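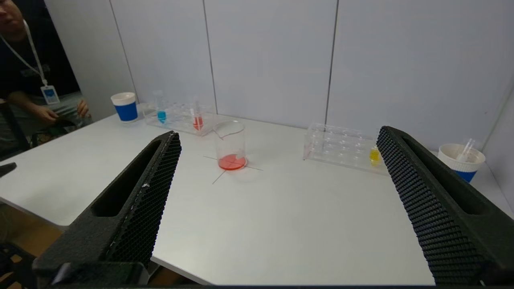

Setting out a colour-mixing table for visiting classes: positions, racks and dropper hygiene

Posted in July by Seseo Learning Centre
Print this page | E-mail this page

Our centre receives primary school classes throughout the summer term and we are revising the written instructions for the colour-mixing table. The activity is a simple one. Pupils draw coloured water from test tubes, release it into a beaker and record the colour that results. The liquids are tap water and food colouring only. We would be grateful for the advice of other organisations that run similar sessions.

The present layout is as follows. The beaker stands near the middle of a white table, over a thin grey cross drawn on the surface. Blue and red are kept in one clear rack behind it and to the left, and yellow has a second clear rack to the right. Cups in blue and white are placed at either side, and the larger one, on the right, is used for the spare pipette. In the photograph the beaker has a shallow layer of red-orange liquid in it, and the red tube has its dropper standing in it.

There are three matters on which our staff have not reached agreement.

First, it has been proposed that all the colours be moved into one rack. A single rack would be easier to carry and would leave more room on the table. Against this, some colleagues hold that pupils find it easier to remember where a colour belongs when yellow has a place of its own.

Second, we are uncertain whether a dropper should remain in its tube between uses. One view is that a dropper left standing in the red tube can only be taken for the red dropper, and that the risk of carrying colour from one tube to another is reduced. The other view is that a tall dropper in a narrow tube is easily caught by a sleeve. We have had two racks knocked over this term, both during the changeover between groups.

Third, we should like to know whether the cross is worth keeping. It was added so that the beaker would be returned to the same position by every group. It has to be redrawn from time to time, and the staff who clean the room would prefer a table without markings.

The sessions take place in Room 218. Pupils work in groups of 3, each group has its own table, and one adult supervises 2 tables. The supply of racks is adequate, so cost need not be considered in replies. Advice on the wording of instructions for adult helpers would also be welcome, as most helpers see the activity for the first time on the morning of the visit.

Jultiner Schools Service

We have offered a session of this type for several years and are able to comment on all the points raised.

On the racks, our recommendation is to keep two. When every colour stands in one rack, three pupils reach for the same place at the same moment, and accidents follow. With a rack on each side of the beaker the group tends to spread out. We would, however, ask you to consider the distance between the racks and the beaker. A dropper filled at the back of the table and carried across to the beaker will drip, and the drips fall on the table or into the rack. Our helpers are asked to leave one hand's width between rack and beaker, and to place the racks so that no pupil has to stretch over one to reach the other.

Empty holes in the rack should also be given some thought. Children like to fill them. A pupil who has been given a dropper and sees a vacant hole will often rest the dropper there, or will move a tube along to see whether it fits. We do not regard this as a fault, but it does mean that colours wander. A small coloured sticker on the front edge of the rack, placed before the hole that each tube should occupy, has been sufficient in our case. Clear racks take stickers well and the stickers may be removed with warm water.

As to droppers, each colour should have its own and no dropper should serve two colours. We keep them standing in the tubes while the group is working and remove them all before the changeover. The helper draws them out, empties each one into its own tube, and lays them on a folded paper towel. The next group then receives a table with nothing tall upon it. Since the introduction of this step we have had very few spills, and those that did occur were small. If your racks were both knocked over at the changeover, we expect that the same step would help you.

A spare pipette kept upright in a paper cup is a more doubtful arrangement. A cup with a long pipette leaning out of it is top-heavy, and an empty cup is moved by the slightest touch. A little clean water in the bottom of the cup will steady it and allows the pipette to be rinsed. Alternatively the spare may be kept by the adult. We would favour the latter with pupils under seven.

The cross should be kept, in our opinion. Pupils understand a mark on a table without being told and it spares the helper a good deal of correction. If redrawing is a burden, draw it on a sheet of white card and place the card in a clear plastic sleeve. The sleeve may be wiped at the end of the day and put away, and the table remains unmarked — an arrangement which should satisfy the staff who clean the room.

The wording we issue to helpers is given below and may be copied freely.

Before the group arrives: place the beaker on the cross with the spout turned away from the pupils. Check that each tube is in its marked hole. Put one dropper in each tube.

During the activity: ask pupils to say which colour they are about to add before they add it. One pupil uses a dropper at a time. The beaker stays on the table.

Before the next group: take out all droppers. Empty the beaker into the bucket, rinse it and return it to the cross. Top up the tubes to the line. Wipe the table.

Cassim Community Rooms

We use one rack and have had no difficulty. Our groups are smaller. It should be noted that food colouring stains some table surfaces if left overnight, red in particular, and the table ought to be wiped the same day. We do not use a cross.

Wasov Hall Education Office

The reply from Jultiner covers most of what we would have said. We add two remarks.

The first concerns the strength of the colours. Where yellow is mixed to the same strength as red or blue, it is quickly overwhelmed, and pupils who hope for orange or green obtain a slightly altered red or blue. We prepare the yellow a good deal stronger and make the blue the weakest of the set. It is advisable to test the mixtures in the beaker before the first class, against the same white table that the pupils will use, as a coloured cloth or a dark surface makes a pale mixture difficult to judge.

The second concerns the beaker. A clear glass beaker gives the best view of the colour and we should be sorry to give it up, but glass on a table used by young children calls for a written rule. Ours is that only the adult lifts it. Pupils may look from above or from the side and may bend down to bring their eyes level with the liquid. If your insurer or your own policy does not permit glass, clear plastic beakers with a spout are widely sold and the activity is unchanged. They scratch in time and should be replaced once they have become cloudy.

On the matter of one rack or two, we have tried both. With one rack the table is set more quickly. With two, the pupils are calmer. The choice may depend on how much time is allowed between groups, and your posting does not state this.

Seseo Learning Centre

We thank all who replied. The interval between groups is ten minutes. We shall retain both racks, adopt the card and sleeve in place of the drawn cross, and ask helpers to remove the droppers at each changeover. The spare pipette will be kept by the adult. The yellow will be made stronger for the next visit, and the tubes will be tested on Monday.

Contact the help desk, extension 801 | Copyright of each posting remains with the contributing organisation | Back to top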